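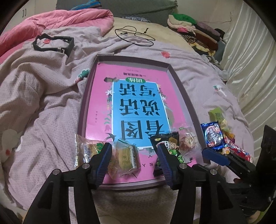
Ticket 737
Product: Tenar two-finger hand gripper, pair, evaluation kit
Supplier: Sallent
Opened by: Parisa Farahani
Assigned to: Keabetswe Mtshali, Sallent support
Status: Closed, one item carried over
Subject: Left unit does not report full closure on soft-wrapped items

Parisa Farahani, 9:10 am
We are reviewing the Tenar kit for household pick-and-place work. The right unit is fine. The left unit closes by hand all the way, fingers touching, but the recorded opening never drops to zero. It stops at 2 mm and stays there. On boxes and books we would not have noticed. On small wrapped cakes and candy it matters, as our software decides "held" or "not held" from the last few millimeters of travel.

Already tried: restarted the recorder, swapped the left and right cables, cleaned the ridged faces of the fingers with a dry cloth. The fault stays with the left unit and does not follow the cable.

Keabetswe Mtshali, 9:52 am
Thanks for trying the cable swap first. Please send the firmware number shown on the recorder's status page and tell me if the blue fingers have been off the unit since it arrived. Also squeeze the left unit shut and hold it for ten seconds. Does the reading sit still or drift?

Parisa Farahani, 10:20 am
Firmware 359 on both. Reading sits still at 2 mm, no drift. The fingers on the left unit were taken off once. Siamak Mazandarani had them off to look at how they mount and put them back the same afternoon.

Keabetswe Mtshali, 10:41 am
That is probably it. The zero point is stored when the fingers are fitted at our end. If a finger goes back on slightly high, the tips meet before the linkage reaches its stop, and the recorder shows a small gap. Please do the following in this order.

1. Loosen the screws at the base of each finger by half a turn. Leave the pivot screws alone.
2. Push both fingers down until they seat against the body.
3. Close the gripper by hand and tighten the base screws while it is closed.
4. On the status page choose Left, then Set Zero, and keep the gripper closed until the light stops blinking.
5. Open fully, close fully, and read the value.

Siamak Mazandarani, 11:35 am
Done. One finger was sitting high, I could feel it drop. After Set Zero the left unit reads 0 closed. Then I unplugged it, plugged it in again and it read 2 mm. Repeated the whole thing, same result.

Keabetswe Mtshali, 11:58 am
Then the zero is being set but not saved. On 359 you have to press Store after Set Zero, and the printed guide leaves that step out. Press Store, wait for the beep, then unplug.

Siamak Mazandarani, 12:15 pm
Beep heard. Unplugged and replugged three times. Reads 0 every time.

Parisa Farahani, 2:30 pm
Went back to the snack items with both units. Left and right now agree on an empty close. A wrapped cake gives a steady reading when gripped lightly. With a hard squeeze the cake gives and the number keeps falling, but that is the cake and I am not reporting it as a fault.

Two remarks for the review. The missing Store step cost us most of a morning, and the guide should warn that taking the fingers off loses the zero. Also, is there a softer finger set? The ridges grip thin film well, but I would like to compare.

Keabetswe Mtshali, 3:05 pm
I have passed the guide correction to Amirhossein Ebrahimi, who looks after the documentation. A softer set exists but is not part of the evaluation kit. I can send a loan pair on Thursday if you confirm the delivery address.

Parisa Farahani, 3:12 pm
Same address as the kit, attention Zohreh Jalali. Fine to close the rest.

Keabetswe Mtshali, 3:15 pm
Closed. Loan finger set carried over to a new ticket.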